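The little display corner at Ellery, in pictures
Posted August 1, 2021

Hello again! A few of you asked after the June open day what had become of the small corner bay at Ellery, the one that used to be full of paint tins and a broken fan heater. Well, it's been cleared and fitted out and I'm very pleased with it, so I've put up this gallery page (a short gallery, I grant you, but I do go on, so you'll get your money's worth in reading).

The bay is small. Fletcher Katene drew the first plan for it on the back of a delivery note and we stuck to that plan more closely than I thought we would. I wanted it to feel like a bit of somebody's home, with flowers and wood and somewhere to hang things, because everything else in the building is grey filing cabinets and strip lights. The walls took the longest to agree on. I had a white in mind, Fletcher wanted green, and we ended up with a soft lavender-grey that neither of us had asked for and both of us like. It changes a lot through the day, bluer in the mornings and almost pink when the sun gets round to the yard side.

The top was the other big decision. I'd been going on about plain wood for weeks, and then I saw the white marble pattern with the grey veining at Nodden and that was that. It shows every crumb, mind you. I wipe it down more than I wipe my own kitchen! But flowers look lovely on it, and so does anything in pale timber.
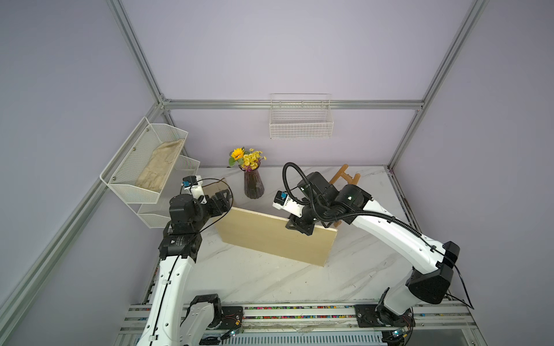

The flowers I change when I remember, and I nearly always come back to yellow. A sunflower does most of the work by itself, so I only ever buy the one, and then fill in with whatever small daisy sort of thing they have by the till. The purple vase is from Gultgate. I'd walked past it three Saturdays running before I went in, and I wish I'd bought the pair, as the other had gone by the time I changed my mind. It's ribbed, and such a dark purple that yellow really jumps out against it. I tried pink in it once and the whole lot looked like a cough sweet.

As for the wood, I'm a sucker for it. The pale board was an offcut, and it's already been a tray, a shelf and a backdrop for somebody's jam jars. I've thought about oiling it and I keep putting that off, partly out of laziness and partly because I like it pale. The little rack with the rungs gets called a stool by everybody who comes in, though I wouldn't sit on it. I'd like to put a trailing plant on it in the autumn, if I can find one that copes with not much daylight. Suggestions very welcome.

Then there's the wire mesh shelf, two tiers, white, on the left-hand wall. It came from Netari and cost me less than the postage. Two little screws and it was up, after all my fussing over wall plugs. My plan was seed packets on the top and string underneath, and what it mostly gets used for is gloves. The white basket on the rail at the back is for post and odds and ends, and the rail is the best thing in the bay if you ask me, because you can move things along it without getting the drill out. I'd put one in every room at home if I was allowed.

The whole refit came to 308 in the end, against the 300 I'd promised, and the extra eight went on a second tin of the wall colour when I ran short behind the basket. I've kept the leftover, so if you see me touching up corners in my good trousers you'll know why.

Still to do: a hook for the apron, a better place for the secateurs, and a label for the shelf so that people stop asking me what it's for. If you'd like to bring something along for the bay, small and not too fragile please, drop me a note through the contact page or leave it with Fletcher at the desk.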